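Peel, Flesh, Stem: What Happens to a Banana in a Shared Kitchen
Project report, Food and Households module
Keabetswe Masilela and Hendrik Visser

2. Why bananas

Our first proposal was to study all the food waste in Coldale House. Dr. Zein wrote "all?" in the margin and we took the hint. The kitchen on our floor serves 20 residents, and most of them buy bananas with good intentions on Monday. By the weekend the good intentions are black and somebody has put them in the freezer for a banana bread that has yet to be baked.

We also liked that a banana comes with its own packaging. The question of what counts as waste looks simple until you ask people to sort one.

3. Method

For the whole of February we kept a bin for banana remains next to the main trash and weighed the contents each evening on Hendrik's kitchen scale. Residents were asked to put in everything they didn't eat. We wrote "everything" in capitals on the lid, and by the second week someone had added a teabag.

Sorting was done in a bowl lined with a paper napkin. We tried a bare bowl first, but banana flesh slides around and then sticks, and neither of us enjoyed washing up afterward. The napkin was weighed before use and subtracted. Each item went into one of three groups: peel, flesh, or stem end. A piece with flesh still attached to the peel was separated by hand, with a teaspoon for the stubborn ones.

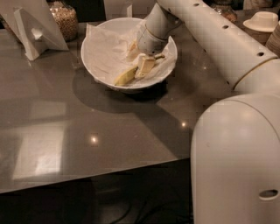

The stem ends caused more argument than anything else in the project. Hendrik wanted to count them as peel. I said that a person who leaves a stem has made no decision at all, while a person who leaves a chunk of flesh has. We gave them their own column, mostly to be able to go to bed.

4. Results

Over the month we collected 1,669 grams of flesh that could have been eaten. The stems came to about 100 grams, a poor return on the hours spent discussing them. Peel outweighed both put together, as we expected, and we don't treat it as avoidable waste. Dineo Engelbrecht, who read our draft, pointed out that you can cook with it. We asked if she had. She changed the subject.

Nearly half of the wasted flesh, 800 grams, arrived in a single evening, when one resident cleared a shelf before going home for the break. Without that evening the month looks quite respectable. We left it in, as people do clear shelves.

5. Problems

The scale reads in whole grams, so a small bit of flesh on its own sometimes registered as nothing. From the second week on we weighed small pieces together. Bananas eaten outside the kitchen are missing entirely - the library must have its own statistics.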